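젤로우(Sellow) 지역 약물 회복 지원 사업 중간 보고
작성: 클레멘티나 시몽이스(Clementina Simões), 마마니 상담센터
2월 23일 토요일

지난 12월 보고 이후 반가운 소식이 많아 조금 길게 적습니다! 우선 경찰서와의 연계 절차가 드디어 자리를 잡았습니다. 단순 소지로 입건된 분들 가운데 상담을 희망한 20명이 우리 센터로 의뢰되었고, 이 중 8명은 주간 모임에 꾸준히 나오고 있습니다. 지난번에 걱정했던 야간 의뢰 공백도 당직 전화를 따로 두면서 많이 나아졌어요.

보호자 모임은 세 차례 열었습니다. 첫 모임은 분위기가 무거웠는데 마지막 모임은 예정 시간을 훌쩍 넘겨서 끝났습니다. 자녀가 있는 참여자를 위한 돌봄 연계는 아르네오(Arneo) 쪽과 협의 중이고, 협약서 초안에서 개인정보 조항만 남았습니다.
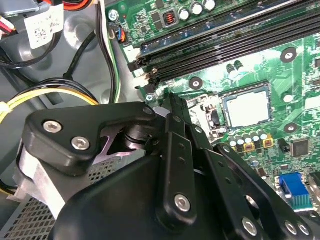
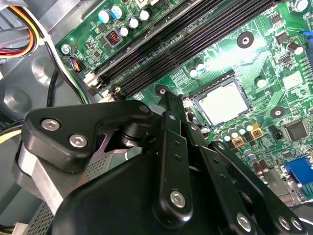
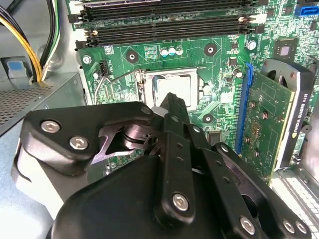
데스크톱 본체 내부

날록손 사용 교육은 순찰 인력과 편의점 점주까지 대상을 넓혔습니다. 점주분들 질문이 어찌나 구체적인지 강사가 교안을 다시 썼을 정도입니다(새 교안은 별첨 2). 제사드(Zesard) 거리 쪽 점포는 아직 일정을 못 잡아서 다음 분기로 넘깁니다.

아쉬운 점도 있습니다. 의뢰서 양식이 경찰서용과 법원용으로 나뉘어 있어 같은 내용을 두 번 쓰는 일이 잦습니다. 양식 통합안을 법원 담당 부서에 보냈고 회신을 기다리고 있습니다.

예산은 인건비와 교육비 모두 계획 범위 안에서 집행했습니다. 통역비만 예상보다 빨리 줄고 있어, 교육 자료 인쇄비 잔액 일부를 통역비로 돌려 쓸 수 있을지 검토 부탁드립니다. 승인해 주시면 다음 달 보호자 모임부터 바로 적용하겠습니다.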